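La mazorca

Llevaba tres semanas prometiéndole a mi tía una cena servida por el brazo, y mi tía es de las que apuntan las promesas. Las apunta de verdad, en la libreta de la compra, entre los huevos y el detergente. Así que cuando me llamó para preguntar qué tenía que llevar ella, le dije que nada, que el maíz lo ponía yo, y colgué con el estómago encogido.

El brazo se llama Collton. Lo bautizó Osaze, que compró los motores de segunda mano (300 euros el lote, con una caja de tornillos de regalo que no encajaban en ningún sitio) y que se cree con derecho a poner nombres a todo. La pinza es cosa mía. La dibujé seis veces, y la sexta la hice enfadado, a las dos de la mañana, con los dedos en cuña porque ya me daba igual que quedaran bonitos. Fue la única que sirvió.

Al principio trabajábamos en el taller de la calle Pettigrew, un bajo compartido donde siempre hay alguien lijando algo. Muy buena gente, pero el polvo se metía en las articulaciones y Collton empezó a hacer un ruidito, como de persona mayor levantándose del sofá. Osaze dijo que eso era carácter. Yo dije que eran los rodamientos. Discutimos toda una tarde, limpiamos los rodamientos, el ruido siguió igual, y desde entonces lo del carácter me lo recuerda cada vez que puede.

Total, que nos lo llevamos a mi cocina. Desmontado, en el autobús 70, con la base sobre mis rodillas y Osaze abrazado a lo demás como si fuera un primo mareado. Una señora nos cedió el asiento. ¡A los dos!

El plan parecía facilísimo: coger la mazorca, dejarla en el plato, esperar el aplauso. Elegí el plato más bajo que tenía, uno azul clarito que casi parece blanco, para no pelearnos con el borde. Osaze corrió la cortina porque decía que el sol de la tarde le confundía las ideas (no sé si las suyas o las del brazo), y yo le di a la tecla con el dedo meñique, que es mi dedo de la suerte para estas cosas.

Collton bajó despacio, haciendo su ruidito. Bajó tanto que dejé de respirar. 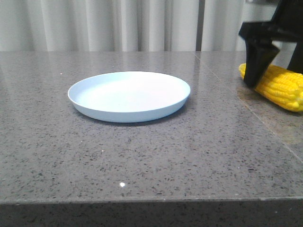

Collton y la mazorca, con el plato esperando a la izquierda.

—Ahora cierra —susurró Osaze.

—Ya sé que ahora cierra.

—Pues dile que cierre.

Se lo dije. Cerró. La mazorca subió un palmo, preciosa, casi recta, y a mí me dio tiempo a imaginarme a mi tía tachando la promesa de la libreta. Entonces giró. Una mazorca es redonda, claro, y además se va estrechando hacia la punta, y los granos resbalan como canicas en cuanto aprietas donde no es. Salió disparada, rebotó en la encimera y acabó en el suelo, debajo de la nevera. La sacamos con el palo de la escoba. Venía con pelusa.

Lo intentamos otra vez, y otra. Osaze bajaba la fuerza, yo subía el punto de agarre, luego lo hacíamos al revés sin avisarnos y el resultado era todavía peor. En un momento dado escribí un ángulo de 432 grados, no me pregunten por qué, y Collton dio una vuelta entera y un poquito más, muy digno, como quien ha entrado en la habitación equivocada. Osaze se rio tanto que tuvo que sentarse en el suelo, y desde allí, mirando hacia arriba, fue cuando lo vio.

—Oye —dijo—, que no la estamos cogiendo por el centro. La cogemos por donde a ti te queda cómodo mirar.

Y era verdad, qué rabia. Yo me ponía siempre en la misma esquina y desde la misma esquina decidía. Me tumbé a su lado, en las baldosas frías, y le fui dictando números mientras él tecleaba con el portátil sobre la barriga. Un poco más a la derecha. Más. Ahí.

Collton bajó, cerró, subió. La mazorca no giró. Cruzó media encimera temblando, y con ella temblábamos nosotros dos, y cuando quedó encima del plato ninguno se atrevía a dar la orden de abrir.

Sonó el timbre.

—Tu tía —dijo Osaze.

—Viene una hora antes. Siempre viene una hora antes.

Fui a abrir corriendo, en calcetines. Mi tía entró con una tortilla debajo del brazo, por si acaso, me dio dos besos y se quedó en la puerta de la cocina mirando al brazo, que seguía con la mazorca en alto.

—¿Y eso está cocido? —preguntó.

Osaze y yo nos miramos. Luego puse agua a hervir.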